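Recording hand-guided and remote demonstrations for a bottle placement task

Scope

This page covers recording demonstrations on a two-arm table, first by moving an arm by hand and then by remote control. The task used throughout is placing a glass bottle on a stepped display stand. It assumes that both arms are mounted, calibrated to the same table origin and able to hold position with the brakes released.

Before you record

Clear the path between the pick point and the stand. Objects at the edges of the table may stay, and it is better if some do, as a policy trained on a bare table tends to fail on a full one. Route the arm cables so that they stay slack at full reach.

Set the payload to the weight of the gripper plus the bottle. If this value is wrong, the arm drifts up or down as soon as hand guiding is switched on, and the drift ends up in the data.

Step 1. Record the grasp by hand

Switch the arm to hand guiding. Hold it by the last link, not by the fingers. Bring the gripper down over the neck with the fingers pointing at the table, then close it from the pendant. Wait for the force reading to settle before you lift. Save the pose as the grasp reference.

Hand guiding is good for the grasp and poor for the placement. The operator's hands block the camera view of the stand, and small tremors show up in the wrist joints.

Step 2. Switch to remote control for the placement

Take the remote handle and match its position to the arm before engaging. Set the motion scale to 2 handle units per arm unit, so that the arm moves half as far as your hand. Move over the stand at a safe height, stop, then lower. Pause just above the step and correct any tilt there. 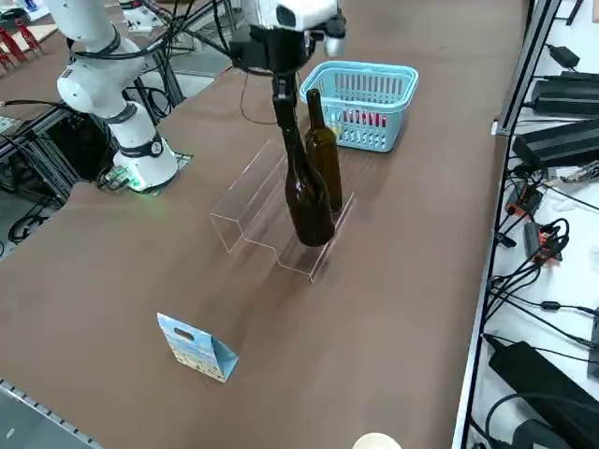 Clurnalville, 17/06/2022

The placement pause is the part of the recording that most often has to be redone. With one bottle already upright on the upper step, the held bottle has little room to swing, and a correction made late can push the standing one. Correct the tilt first, then the sideways position, then go down. Clear acrylic is also hard for depth cameras – use the taught step height and ignore the depth reading.

Open the fingers slowly. Raise the gripper straight up until the fingers are clear of the neck before making any sideways move.

Step 3. Check and trim

Play back each episode at half speed. Cut idle time at the start and end, but keep the pause above the step. Reject an episode if the gripper was opened before contact or if the handle lost its link.

In the Ratovard set, Hamish Baxter recorded 142 episodes and rejected 12. Most of the rejects came from re-engaging the handle without matching its position, which makes the arm jump.

Step 4. Export

Export joint positions, gripper width and camera streams on one clock. The Tareck exporter writes a single folder per episode. Open the longest one and check that the row count matches the frame count – ours had 1,597 of each.

Corrections to this page go to Saskia Trevaskis at the Ruawai lab.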